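Ternik with a toddler, summer trip: hut, campground or flat in town?
Forum: Mountain Holidays > Families

Posted by wattle_and_gum, August 2, 2020

Hi all, long-time reader, first proper post. We're an Aussie family living over here for my partner's work and we want to do a walking and lake holiday at Ternik next June. Two adults, one three-year-old, one grandmother with a dicky knee. I've been through the old threads and everybody seems to have a favourite spot but they were mostly written by people without a stroller in tow!

I've narrowed it to these and would love opinions:

1. A flat in the old town, near the Czarnecka stairs. Lovely photos, bakery downstairs, but parking looks grim. The owner says to use the Parkeo garage and walk up.

2. The cabins at the lake campground. Kitchenette, bunk beds, a playroom for wet days. Cheaper by a fair whack, and our little one would be happy anywhere she can pack a picnic for her bears.
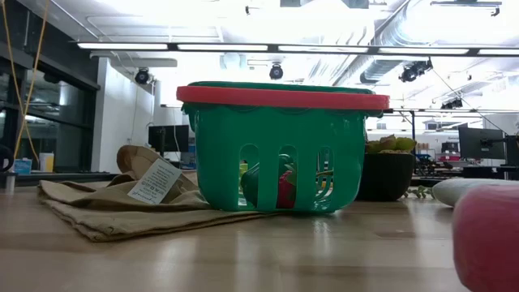 3. The guesthouse up top by the chairlift, run by a lady called Celina Dudek. Breakfast included, big views, but you're relying on the lift or a very windy road.

We'd stay a week. Not fussed about nightlife. I do want at least one decent walk on my own while the others nap.

Reply from hutbagger

Guesthouse, no question. We had four nights with Celina and I'd go back tomorrow. You step out the door and you're on the ridge track, so you get your solo walk before breakfast, and her plum dumplings are worth the road on their own. Ask for a room at the back, the front ones cop the noise from the lift machinery first thing.

Reply from MooseJawMarg

I'm going to disagree with hutbagger (sorry!). We took my mum up there and the last bit from the carpark is 26 steps, no handrail on the top half. I know it's 26 because she counted every one of them out loud. With a bad knee and a stroller I would not. Beautiful place, but I spent the whole holiday being a porter.

The campground is where I'd put you. Flat path right round the lake, ice cream kiosk, ducks.

Reply from hutbagger

Fair point about the steps, I'd forgotten them. There is a goods hoist for luggage though, you just have to ring ahead. Doesn't help Grandma, I'll admit.

Reply from tram_dave

Whatever you do, don't believe the flat owner about Parkeo. It's a fine garage, clean and well lit, but it's at the bottom of the Czarnecka stairs and the only other way up is the long way round by the church. We did it once with an esky and a week of groceries and my wife still brings it up. If you go for the town you want to unload at the top first, then one of you takes the car back down. You can stop in the square for a bit in the early morning and most people get away with it.

Town's great otherwise. Best food is at Grekico, which does grilled fish and enormous salads, and they're very sweet with kids. Book though, it's tiny.

Reply from MooseJawMarg

Grekico was closed for renovations both times we tried, so have a Plan B. The pizza place by the bus stop is perfectly okay.

Reply from wattle_and_gum

Oh you're all legends, thank you. The steps have pretty much ruled out the guesthouse, which is a shame as I'd already fallen for the view. Can anyone tell me more about the cabins? Are they warm enough in June? And is there really something to do if it buckets down for three days, because that was our last mountain holiday and I nearly lost my marbles.

Reply from lakeside_lou

We've had a cabin there two summers running. Warm enough with the heater, but bring slippers and an extra blanket for the little one, nights are cool. Ask for the row furthest from the road. When it rains there's the indoor pool (bring bathing caps, they're strict) and the playroom, which is good on a rainy day for all ages.
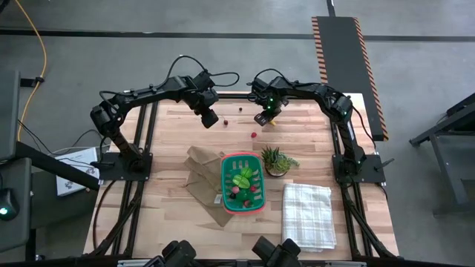
Reply from tram_dave

Seconding the pool, but go after lunch. Mornings are full of school groups in June and you can't hear yourself think.

Reply from hutbagger

And for your solo walk from the campground, take the forest track to the upper meadow. It's 612 metres of climb, which sounds a lot, but the grade is kind and there's a spring near the top for your water bottle. I did it in almost three hours up and a fair bit less coming down. Leave early and you'll be back for a late lunch.

Reply from wattle_and_gum

Sold! I've emailed the campground about the far row. Grandma has asked whether the ice cream kiosk also does coffee, so if anyone knows, please sing out.

Reply from lakeside_lou

It does, and it's decent. Cash only.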